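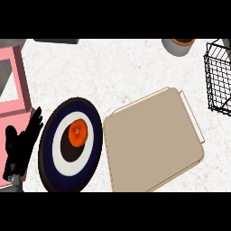

Takeshi Wada wants it on record that the robots have made his mornings worse, and asked us to put that near the top of this page. He has to be in before the first shift to restart whichever station stopped overnight, and he says nobody mentioned this when the equipment was ordered. We promised him the space, so there it is.

About Prullard

Prullard prepares and packs table settings for people who serve food somewhere other than a restaurant: conference rooms, hospital lounges, wedding tents, the odd film shoot. We rent out plates, trays, baskets and cups, take them back, wash them, check them and send them out again. We have been doing it for 16 years in the same building on Drulton Road, and 68 people work here.

For most of that time our sorting counters ran on hands and eyes. A plate came down, somebody looked at it, and it went to the left or the right. In April two years ago we began trying robot hands for part of that job, under the name Symonenko, after the street where the first test bench was set up. You will find companies in our line of business who describe this kind of thing as a journey. Ours has been closer to a long argument, and it is still going on.

What the robots do

Before any task goes to a real station it is worked through in simulation. A rendered counter is laid out with the kind of mixed items that come back to us, a plate with fruit still on it next to an empty tray, a wire basket off to one side, and the robot hand has to reach in among them. We like this stage. Rendered plates cost nothing to drop.

Then it moves to the floor, and the numbers get less flattering. We currently run 2 stations. They handle flat plates and plain trays well enough. They are poor with anything nested, poor with wire baskets, and very poor with leftovers. The supplier's brochure spoke of "human-level dexterity," and we would like to know which human they had in mind. On a good day the pair of them get through almost as much as one experienced sorter. On a bad day two people stand next to them waiting for a reset.

So why keep them? Mostly wrists. Plate sorting is repetitive work and several of our longest-serving people had started asking for other duties. The flat plates are the heaviest part of a return and the dullest, and we are glad to hand them over, slowly.

What changed for the people here

When the project started we told everyone that no job would be lost to it. That has held so far. We are wary of making it sound better than it is, though, as jobs can stay on the books and still change a good deal.

Fourteen people have been moved from sorting to what we call station support. The pay is a little higher. The work involves clearing jams, setting aside items the robot hand refused, and writing down why. Some of them like it. Others miss the old counter, where you could talk to the person across from you and set your own pace. A station sets the pace for you, and it doesn't talk. Two of the people who moved have asked to move back, and both did, on the higher rate.

Mawuli Bonsu runs station support and keeps the stoppage log. It is a paper notebook, in spite of the very expensive dashboard that came with the stations. The dashboard counts a stoppage only if it lasts longer than a set time. The notebook counts all of them. When we have to decide something we use the notebook.

We have also changed how we buy. Any new equipment now gets a trial period on the floor, and the shift that worked with it votes before we sign. The last vote was on an automatic basket stacker from Primomum. It lost, and the stacker went back. Our finance office was not pleased, and has since agreed that the trial was cheaper than the purchase would have been.

What we don't know yet

Whether a third station makes sense. Whether new hires should still learn to sort by hand first (we think so, the shift leads are split). Whether the wrists are really better off, or whether the strain has just moved to shoulders from reaching in to clear jams. We are keeping track of that one and will say what we find, including if it is embarrassing.

Visiting and working with us

Customers are welcome to see the floor on any weekday afternoon. Call the front desk first, and wear closed shoes. If you are applying for a job, ask to spend an hour at a station before you decide. Takeshi will show you the restart procedure. Bring coffee.

Page last revised 22 June 2022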